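Cahier d'atelier — juillet, suite
Thème : tenue des collages acrylique sur acrylique, présentoirs de comptoir

Repris à 8 h 40. Température atelier 26 °C, hygromètre en panne, valeur non relevée. Les éprouvettes de la série C ont passé la nuit sous cales. Démontage des serre-joints dans l'ordre de la pose, sans forcer.

Rappel du problème

Les présentoirs à gradins livrés à Zanville reviennent avec des joints blanchis, parfois ouverts sur le premier tiers de la longueur. Le défaut apparaît toujours à la jonction entre la tablette et la séparation verticale, jamais sur les joues. Première hypothèse (mauvais solvant) écartée la semaine dernière : la colle Fetard donne des joints clairs et solides sur plaque coulée. Deuxième hypothèse : contraintes résiduelles dans les chants après découpe laser, libérées par le solvant. Le blanchiment serait alors un réseau de microfissures et pas une prise d'humidité.

Série C, préparation

Plaque coulée 3 mm, bandes de 113 mm de long. Trois états de chant :
C1 — brut de laser.
C2 — laser puis raclé au grattoir, deux passes.
C3 — laser puis recuit au four, refroidissement porte fermée.

Le four Kurnus dépasse la consigne au démarrage. Attendre la deuxième coupure du thermostat avant d'enfourner. Les premières bandes C3 ont gondolé pour cette raison, mises au rebut et refaites.

Application à la seringue, aiguille fine, par capillarité, pièce inclinée pour que le front avance d'un seul côté. Ne pas revenir en arrière avec l'aiguille : chaque reprise enferme une bulle. Vérifié encore une fois hier, sur C1 malheureusement, donc deux éprouvettes à ne pas compter.

Observations à l'ouverture

C1 : blanchiment visible à l'œil nu sur toutes les bandes, plus marqué du côté où le faisceau est entré. À la loupe, fissures courtes, perpendiculaires au chant, assez régulières. Aspect identique à celui des retours clients.

C2 : nettement mieux. Quelques fissures isolées aux extrémités, là où le grattoir broute et où on appuie moins. Le chant raclé n'est pas parfaitement d'équerre, d'où un joint plus épais d'un côté. À reprendre avec un guide.

C3 : aucun blanchiment. Joint clair sur toute la longueur. Légère perte de planéité sur une bande, sans conséquence pour le collage.

Essai de flexion

Banc Tovar, appuis réglés au plus court, vitesse lente. Capteur remis à zéro entre chaque bande (il dérive encore, compter un écart si on laisse le banc sous tension pendant la pause).

La meilleure bande C3 a rompu à 1614 N, hors joint, dans la plaque. Les C1 cassent toutes dans le joint, net, avec un faciès mat. Les C2 sont dispersées : deux ruptures dans la plaque, les autres au joint, en partant toujours d'une extrémité. Cohérent avec ce qu'on voit à la loupe.

Je ne reporte pas de moyenne pour C1, trop peu de bandes valables. Refaire la série complète avant de conclure quoi que ce soit par écrit pour le client.

Nettoyage, à noter quand même

Une partie des retours a pu être aggravée par le produit à vitres utilisé en magasin. L'alcool sur un chant contraint suffit à faire partir les fissures. Essai rapide sur une chute brute de laser : chiffon imbibé posé sur le chant, fissures au bout de quelques minutes. Même geste sur une chute recuite, rien après la pause de midi. Prévoir une ligne dans la notice : eau tiède, savon neutre, microfibre, pas d'alcool ni d'ammoniaque.

Tenue en charge

La tablette travaille peu. Avec des barres chocolatées ou des sachets, la charge est négligeable devant ce que supporte même un joint médiocre. Ce qui ouvre les joints, c'est la manutention : on attrape le présentoir par le gradin du haut pour le déplacer, et tout le poids passe par la séparation. Un cycle de soulèvement serait plus parlant que la flexion simple. Objectif 3000 cycles, prise par le compartiment supérieur, garni. Montage à dessiner ; une came et un motoréducteur de récupération devraient suffire.

Confiseries dans le compartiment du haut, présentoir posé en biais sur la table :

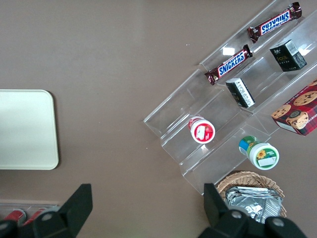
Suite à donner

1. Refaire C1 au complet, sans reprise d'aiguille.
2. Guide d'équerre pour le grattoir. Chute d'aluminium dans le bac sous l'établi, à dresser d'abord.
3. Courbe de chauffe du Kurnus à vide, thermocouple au centre et près de la porte.
4. Chiffrer le recuit : le four prend peu de tablettes à la fois, et le refroidissement porte fermée bloque l'après-midi entier. Si C2 avec guide donne la même tenue que C3, garder le grattoir pour les petites séries.
5. Demander à Zanville la référence exacte du nettoyant.
6. Recommander des aiguilles, il en reste une de propre.

Ajout, 17 h 15 — repassé la loupe sur les C3 après une journée à l'air libre. Toujours rien. Une C2 montre une fissure de plus qu'à l'ouverture, côté extrémité. Donc l'évolution continue après la prise, et un contrôle le matin même ne suffit pas. Bandes étiquetées et rangées à plat dans le tiroir du bas, ne pas les nettoyer.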